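3. Water Use at the Bathroom Sink

3.1 Sample and recording

The household survey covered 60 homes in three districts: Bargate, Dobson and Sanness. Each home had at least one bathroom sink in daily use and a cold supply line that could be reached without removing tile or cabinetry. Homes with a shared supply to two sinks were left out, as were homes in which the residents expected to be away for part of the recording period. Recording began in October, after the end of outdoor watering restrictions in Dobson.

Flow was logged at the supply valves by a pair of Zallham inline meters, one on the hot side and one on the cold. The meters store a reading each second while water is moving and remain idle otherwise. Residents were asked to keep their usual habits and were not shown their own readings until the loggers had been removed. A short form kept at the sink asked for the purpose of each use. Completion of the form was uneven, and entries made late at night were often missing. 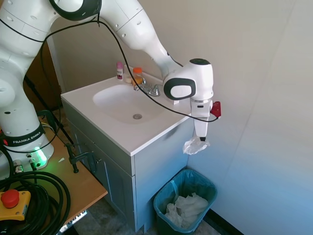
What counts as one use of the sink?

A use begins when either meter registers flow and ends when both have been still for a full minute. Under this rule, wetting a toothbrush, shutting off the faucet and rinsing at the end of brushing may be recorded as one use or as two, depending on the length of the pause. Zamudio applied a shorter pause in an earlier study of kitchen faucets, and his counts are for that reason higher than ours would be for the same behavior.

3.2 Faucet type and basin shape

The data set after cleaning holds 1115 uses for which both a meter record and a legible form entry are available. These were grouped by purpose (handwashing, brushing, shaving, face washing, cleaning of the sink itself, and other) and by fixture. Two-handle faucets were most common in the older housing of Bargate. Single-lever faucets were the usual fixture in Sanness, where most of the bathrooms had been remodeled.

Basin shape was noted by the field staff at the time the meters were fitted. A basin was classed as integrated when it formed one surface with the countertop, and as separate in all other cases, including drop-in and vessel types.

Figure 3. Bathroom vanity with an integrated oval basin and a single-lever faucet.

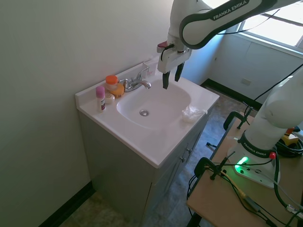
Handwashing made up the largest group of uses in every district, but brushing accounted for more of the water. The difference lies in the length of the draw. Many residents left the faucet open while brushing, and this habit varied far more between homes than between districts. Adults and children in the same home tended to follow the same practice.

Single-lever faucets were linked to a greater share of hot water in short uses. When the lever is left in a middle position, the hot line is opened even for a draw too brief for warm water to arrive.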